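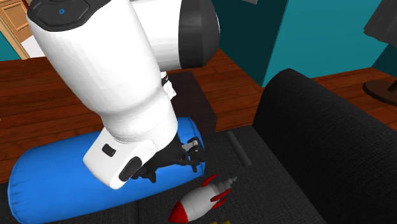
How a web comic gets to your screen

Do you read comics on a phone or a tablet? Then you know how it goes. You pull the story up with your finger, the pictures come one after another, and just when the door opens and you want to see who is standing there, the episode is finished. You must wait for the next one. In this text I will explain how such a comic is made and why you have to wait.

One comic, many parts

A paper comic book is usually read page by page. A web comic of the scrolling kind has no pages. It is one very long strip, much taller than it is wide, and it is cut into episodes. One part of the story is called an episode, the same as on television. When many episodes belong together, we call them a season. Between two seasons there is often a break of some months.

Let us take a comic with the title Urodus. It is about a small town, Willau, where the people turn into wolves when it snows. The story has 100 episodes in 2 seasons. You can read it in an app called Drorinik, and every episode comes out in the afternoon, when school is over.

First come the words

Before anybody draws, somebody writes. The writer makes a plan for the whole season and then a script for each episode. A script looks a bit like a theatre play. It says who is speaking, where they are and what they do. For example: "Night. The wolf girl stands before the bakery. She is hungry, but she wants to be polite."

Then come the rough drawings

The artist reads the script and makes very quick sketches. These are called the storyboard. The people in it are often only circles with legs, so please do not laugh if you ever see one! In the storyboard the artist decides how big every picture will be and how much empty space comes between the pictures. Empty space is important. If there is a lot of it, you scroll for a longer time, and it feels as if time in the story goes slowly too. With little space, everything feels fast. Fights have little space, and sad goodbyes have a lot.
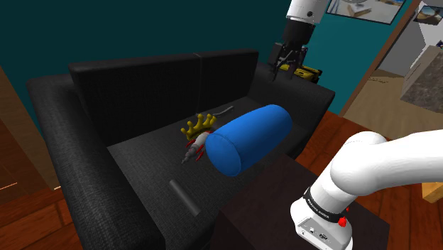 After the storyboard come the clean lines. For this the artist draws on a new layer, like a sheet of glass that lies on top of the sketch, and afterwards the sketch is taken away. Next are the colours. First the flat colours, then the shadows and the light. In Urodus the days in Willau are yellow and orange, but the snow nights are blue and violet. So you know already from the colour that soon somebody will grow a tail.

Last come the speech bubbles. A round bubble is for normal talking, a bubble with sharp points is for shouting, and a bubble like a little cloud is for thinking.

Why does it take so long?

One episode of Urodus needs 8 days of work, even with several people helping. One person can do the lines, another the colours and a third the backgrounds. Some artists do everything alone, and then they are slower, or they make shorter episodes. Good teams finish a few episodes before the comic starts. These are kept for later, in case the artist catches a cold.

What is a cliffhanger?

This word means that an episode stops at the most exciting moment. It comes from stories where the hero was hanging on a cliff and the reader had to wait to know if he falls. On the day after such an ending, Urodus gets more than 2,000 comments, and most of them say the same thing: "Nooooo!"

Try it yourself

Take a long strip of paper and fold it into six parts. Think of one person, one place and one problem. Draw the problem in the first five parts – and in the last part, draw only a door that is opening.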